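The second Gillis omnibus of Ildale arrived in December and I have now been through it twice, once for the story and once with a ruler. The story is much as I remembered it from the floppies. The reproduction is the part that needs discussion.

For those who came in after the original run: Ildale is a black and white series, later coloured, set in a river town where the water level governs more or less everything, including who is permitted to marry. Angelovski wrote and drew the lot. The early issues were inked with a brush and the later ones with a technical pen, and the changeover happens partway through the Onby storyline, at the flood. In the single issues you could pick the exact page. In the omnibus it is harder, and I wanted to know why.

The answer is mostly line weight. The book has been enlarged from the original trim, which should favour the brush pages, but the scans appear to have been thresholded to pure black and white before scaling. Brush drying at the end of a stroke gives you a broken grey edge. Threshold it and the edge either fills in or vanishes. On page 461, the long panel of the weir, the reeds on the left bank have filled in completely. In my copy of the single issue there are gaps between them, and a heron standing in one of the gaps. The heron is now a lump.
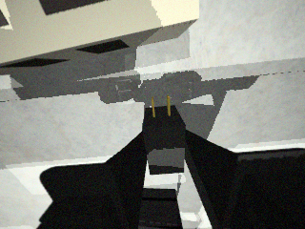

The pen pages survive much better. A technical pen line is of even width and hard-edged to begin with, so there is very little for the threshold to destroy. The second half of the book therefore looks sharper than the first, which reverses my memory of the series. I had always considered the brush work superior and the pen work a bit stiff. Reading the omnibus cold, a newcomer would come to the opposite view, and on the evidence in front of them they would be right.

Colour begins with the Onby epilogue. The original colouring was done in flats with a single shadow tone, printed on newsprint, and the palette was chosen for that stock: heavy yellows, a dull green, a violet that dried down to grey. Gillis has printed the same values on coated paper. The yellows now sit well forward of everything else on the page. In the market sequence the awnings are brighter than the characters' faces, and my eye went to the awnings every time. An adjustment of the yellow plate would have fixed most of it. I have seen other publishers reprint newsprint colour on an uncoated sheet, and the extra bulk in the spine is a fair trade.

Binding is sewn, and it opens flat after the first hundred pages or so. The gutter allowance is adequate everywhere except the double-page spreads, of which there are 9. Five lose something to the fold. The worst is the map, where the name of the ferry landing disappears entirely. It matters, as the landing is the place everyone is trying to reach for the next three chapters.

Lettering has been left alone, and I am grateful for it. Angelovski's hand lettering is uneven and the balloons are too tight, but the unevenness tracks the dialogue. The magistrate's balloons are always squared off at the bottom. The ferryman's drift outside the panel border — only slightly, and only when he is lying. I missed that on every previous reading. A digital relettering would have wiped it out.
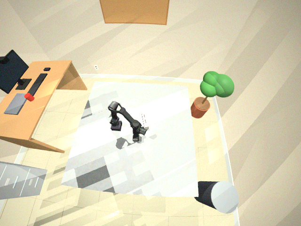 Posted by inkandgutter
Filed under: Comics, Reprints

On to the story itself, briefly. The flood holds up. It runs for four issues with almost no dialogue and the pacing is controlled entirely by panel height: the panels get shorter as the water rises, until the last page is a stack of thin strips. The trial that follows is too long and repeats its main argument at least twice. I suspect it read better at monthly intervals, when a reminder was useful. Collected, I would skip the second hearing.

The back matter is thin. There is a cover gallery at reduced size, a short introduction, and two pages of pencils with no captions or dates. The print run is given as 1000 and my copy is stamped 461 on the endpaper, the same as the page with the lost heron. I would have swapped the stamp for a page of notes on the source scans.

If you own the singles, keep them. If you don't, the omnibus is the only practical way to read the whole thing, and the pen-inked half is very good indeed. I am told volume three uses the same scans. I'll measure that one as well.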